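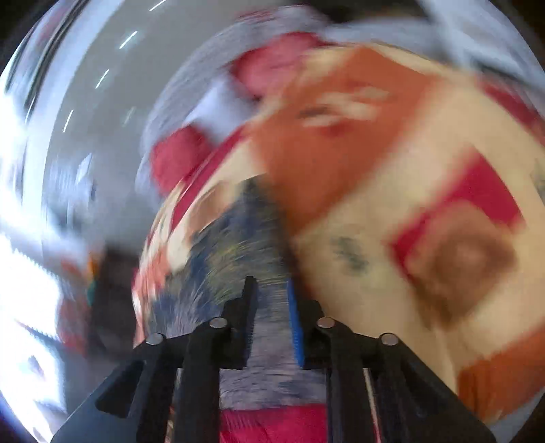
A day at the Gindberg print works, Clekthorpe

We had been trying to get inside the Gindberg works for a very long time, so when the letter came to say they were opening the doors for a day, and that clubs could book a place on the morning tour, I think I replied before I had properly finished reading it. Those of you who came along will know most of what follows already, but plenty of members couldn't make it and have asked for a proper account, so put the kettle on, because I'm afraid I do go on a bit.

The works sits at the bottom of Clekthorpe, past the old station and over the river, and if you are coming by bus you want the stop after the one marked for the works (the one marked for it leaves you on the wrong side of the water with a long walk back to the bridge, as we found out). It is a long, low brick building with a saw-tooth roof, and all the windows in the roof face north. Our guide told us this was done so that the people matching colours never had the sun on the cloth. I have been matching thread by the kitchen window for most of my life and it explained a good deal.

We were given tea in the canteen first, in those thick green cups that I thought had gone out of the world altogether, and a short talk on the history of the place. It began as a bleaching works, with the cloth laid out on the grass by the river, and you can still see the flat fields if you go round the back of the car park. Printing came later. At its busiest the works printed for shops all over the country, then came the thin years, and now it does shorter runs for dressmakers, curtain people and a few small clothing firms. I had rather expected a sad story at this point and was very pleased not to get one. They are taking on apprentices again.

From the canteen we went into the grey room. It has nothing to do with the colour! Grey cloth is what they call it when it comes straight off the loom, before it has been washed or bleached or had anything done to it, and it is really the colour of weak porridge. It smells lovely, a bit like a hay barn. We were allowed to handle it, and several of us were surprised by how stiff it was. There is starch put on the threads to help them through the weaving, and all of that has to come out again before the cloth will take any dye. The guide passed a washed piece and an unwashed piece along the line so that we could feel the two together, and I don't think the washed piece ever quite made it back to him in the same state.

After that came the part I had been looking forward to, the block room. They keep 836 wooden printing blocks on racks from floor to ceiling, and although hardly any are used for production now, they are still looked after and still oiled, and the drawing office goes down there when it wants ideas. The older blocks have strips of brass hammered into the wood for the fine lines, and felt packed into the bigger shapes to hold the colour. One flower can need a whole family of blocks, each printing its own part: the dark outline, the leaf, the shadow inside the petal. If one of them is a hair out of place the entire thing looks as though it needs glasses.

We were each given a try at a small block on a bit of calico. I won't say whose came out best. Mine is being used as a duster. What I hadn't understood from books is that you don't press the block so much as thump it, with the handle of a mallet, and the thump has to be the same every time. The lady showing us got along her strip of cloth at a lovely steady pace, chatting all the while, and ours sounded like somebody falling downstairs.
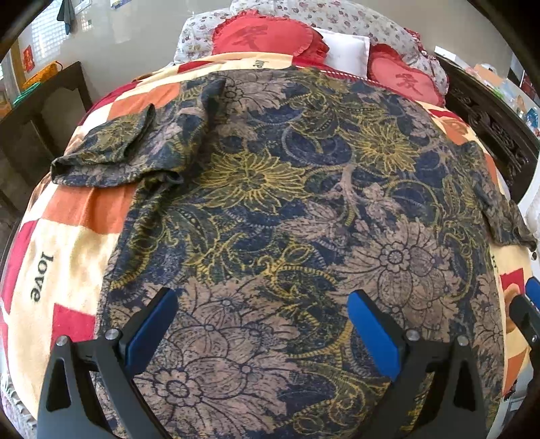

Clekthorpe Dressmaking and Needlecraft Club: Visits and Outings

The machine hall was after the block room, and I should warn anybody who goes in future that it is loud. They hand out ear defenders at the door and you should wear them. The main printing line is called the Gbeho (I did ask why, and was told that it had always been called that) and it runs nearly the whole length of the building. The cloth goes in plain at one end on a sort of endless rubber blanket, slips under one screen after another, and each screen puts down its own colour as it goes by. You can walk alongside and watch the pattern filling itself in. For the first few yards it makes no sense at all, just blobs of mustard or pink floating about, and then the dark screen goes over the top and suddenly there are leaves and stems, and everyone says "oh!" even though they can't hear each other saying it.

The line was running 3000 metres of a dress-weight cotton that morning, and they very kindly stopped it between lengths so we could look at a screen out of its holder. It is so fine you can hardly see that there are holes in it. At the far end the cloth goes up through the roof of the drier and comes back down again, and from there it is steamed to fix the colour, washed, and stretched straight.

That last stage is worth a word for those of us who make clothes. The stretching is done on a frame with pins along both edges, which is where those tiny holes in the selvedge come from. If the cloth goes on at all crooked it is dried crooked, and no amount of pulling about at home will put it right for good. So when your pattern matches beautifully at the waist and has wandered off by the hem, it may very well not be you! I can't tell you how much this cheered up our back row. The advice from the finishing room was to tear or pull a thread to find the true grain before buying a large print, if the shop will let you, and to wash everything before cutting, even when the label says there is no need.

We also asked about big florals, which are always an argument in our club. The drawing office explained the repeat to us, meaning the distance before the design starts again, and showed us how they place the largest flowers so they don't line up into stripes when seen from across a room. For a blouse or a loose dress they suggested looking at the cloth from well back, with your eyes half closed, and deciding then where you do and don't want a bloom to land. I have since cut out a blouse this way and I am pleased with the front of it.

Lunch was in the canteen again, soup and a roll included in the price, and a choice of crumble or a rather solid sponge. Afterwards there was the remnant shop, and I must confess that this was where we lost all sense of time. It is priced by weight. There were end pieces, test lengths with the colour bars still down the side, and a whole bin of lining. The bags from Clindex are strong enough to carry a fair amount of cotton home on a bus, and I can say so from experience.

A few practical points for anyone thinking of going another time. The floor of the machine hall can be slippery, so flat shoes are best. There is a lift to the drawing office but it is small and slow, and the stairs are steep. Photographs are allowed everywhere except in the drawing office, where they have next season's designs pinned up. The tour takes 2 hours without the shop, and the works asks that parties keep to 6 in the block room at any one time, so larger groups are split and take turns with the grey room.

My only small grumble is that we had so little time with the pattern books. They have them going back to the early days, great heavy things with the cloth samples pasted in, and the colours on the inside pages are as bright as anything. We had only just got the second one open when the bus was called. The works has said we may come back in March and spend the afternoon with them, clean hands and no pens, and there is a list on the board by the tea hatch if you would like to be included. Please put your name down soon, and say whether you will want the soup.

Page last updated 25 December 2018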